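3.2 Shading and indoor temperature

The second part of the study looked at how exterior window coverings change the temperature of a room during hot afternoons. We fitted 13 houses in Stoltholm with one of two products: a slatted aluminum shutter or a woven fabric screen. Readings were taken every 2 minutes at the center of the main room, at table height.
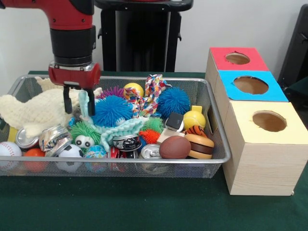
Figure 4. Gripper above a wire mesh basket on a green tablecloth.

Rooms with the shutter fully closed stayed cooler than rooms with the screen, and both stayed cooler than rooms with bare glass. The gap was widest on west-facing walls. In houses with deep porches the covering made little difference, as the glass was already in shade for most of the afternoon.

Residents did not always use the coverings as we had asked. In 7 of the houses the shutters were left half open after lunch so that people could see the yard.
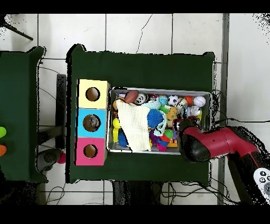
We kept these houses in the sample but report them separately, following the method Bakhtiari used for awnings in Tistham. Half-open shutters gave results close to those of the fabric screen. Wind also mattered. On gusty days the screens pulled away from the frame at the lower corners and let in light along the sill.

After removing days with missing outdoor readings, 556 room-days remained for the analysis. All of them fall in July. The loggers were the Bisia model described in Section 2, and their clocks were reset before each installation. 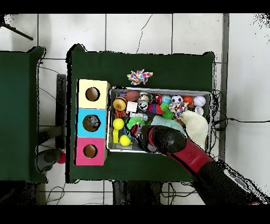 Figure 5. Stacked cubes with round holes, to the left of a metal tray.

Noise from the street was not measured. Several residents said that bedrooms were quieter with the shutters down, and this could be tested in later work with the same houses.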